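Heleck Two-Hand Gripper Kit: a term with it in our robotics club

Posted in: Classroom and Club Equipment
Rating: 4 out of 5

I run an after-school robotics club at Divville High School. We bought the Heleck two-hand kit in August, out of a club budget of $940 for the year, and the kit took $325 of it. We have used it at every meeting since, so this is a review after a full term of use by teenagers.

What you get is two hand-held grippers, left and right, with their cables, a set of marker plates, a bag of screws and a printed setup guide. You hold one in each hand and do a job with them, and the recording goes to a laptop. Later you use the recordings to train an arm. The arm is not included. We already had two secondhand Bakilana arms, which the kit supports, but check the list before you order.

Setup

The guide says an hour. It took us two meetings. Most of that went on the software, which would not see the left gripper until we changed USB ports and restarted. The marker plates screw on and there is only one way they fit. The screws are small and we lost three on the first day. Buy spares from a hardware store and take one of the originals along to match the thread.

The cables are long enough for a person standing at a table, but only just. If your laptop is on a cart, park the cart close. We tape the slack down where people walk.

What the students did with it

Our project this term was small-parts sorting. The team wanted something harder than blocks, so they settled on picking up small bits from a work surface and getting them into a petri dish. They set a target of 36 clean recordings before anyone was allowed to start training.

Getting there was slow. The first recordings were poor because students moved the way they would with their bare hands, which is too fast. Some of them also turned their wrists so far that the marker plate faced away from the camera, and the software drops the track when that happens. It does give a warning, but the warning is a small yellow line at the bottom of the window and whoever is holding the grippers won't be looking at it. We ended up having a second student watch the laptop and call out.
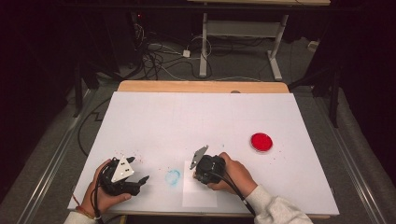 After a few weeks everyone had the hang of it. A student who has never held the grippers needs ten minutes of practice before the recordings are worth keeping. Left-handed students had no trouble, as both sides do the same work.

Comfort

Fine for short sessions. The grips suit an adult hand, and our smaller ninth graders found the squeeze stiff. After four or five recordings in a row people started to complain about their thumbs, so we swap after every third one. I would not plan on one person doing a whole afternoon.

Accuracy

Good enough for school work. The fingers close evenly and there is little play in them. Very small pieces are hard, and you will be sweeping up. The students found that scooping with one gripper while blocking with the other worked better than pinching. We do all of this on a board that can be wiped or replaced, and I recommend that. The club tables are shared with the art class and I would like to stay on good terms.

The software loses the plates in poor light. Our room has windows on one side, and on a bright afternoon the glare was enough to spoil recordings. Closing the curtains and using the overhead lights fixed it.

Durability

One cable failed where it enters the plug. I wrote to Heleck on a Tuesday and the replacement came the next week at no charge. Everything else has held up, including one drop onto the floor. The rubber on the fingers is starting to show wear. Replacement pads are sold in packs of four.

Compared with the Lidell set

We borrowed a Lidell set from another school last year. It is lighter and wireless, and I liked not having cables underfoot. The batteries lasted less than one meeting, though, and charging them became a chore that somebody always forgot. The Lidell software was easier to learn. If your club meets for 45 minutes and does simple pick-and-place jobs, I would look at that one first. For longer sessions I prefer the Heleck.

What I would change

A louder warning when tracking is lost. A smaller grip size. A storage case, as the kit comes in a cardboard box that was falling apart by the second month. We keep ours in a plastic tub with a towel in the bottom.

Would I buy it again? Yes, for a club that already has an arm and a room with decent lighting. If you have no arm yet, spend the money on that first. I took off one point for the warning and the missing case.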